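Cumell Opens Its Small-Home Showroom in Zatlow with Two Furnished Bedrooms

ZATLOW – Cumell, the family-run maker of bedroom furniture and household linens, is delighted to open the doors of its new showroom in Zatlow this February, and to welcome neighbors old and new who have been asking for years where they might come and see our pieces set up the way they would be at home.

The showroom has two furnished bedrooms and a collection of 12 sheet sets, all of them made up on real mattresses so that visitors can feel the cloth and see how it falls. Staff will be on hand every day until early evening, and there is always tea. 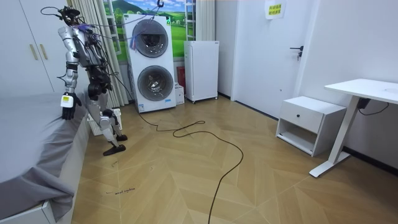 Small homes were on our minds from the very first sketch, and most of the people who write to us are trying to fit sleeping, dressing and laundry into a single room. With that in mind we kept the colors quiet – a gray sheet on the bed, cream curtains, and a tall white wardrobe whose two gold-colored handles sit side by side near the middle of the doors – and let the meadow and blue sky at the window do the cheerful work.

"My grandmother did her ironing at the foot of her bed for nearly 20 years and never complained about it once," said Nesrin Gökçe, head of interiors at Cumell. "I think she would have liked a room like this."

Bed linens in the showroom come from our longtime partner Değirmenci, and curtains are sewn to order by Guvov, with fabric swatches free to take home.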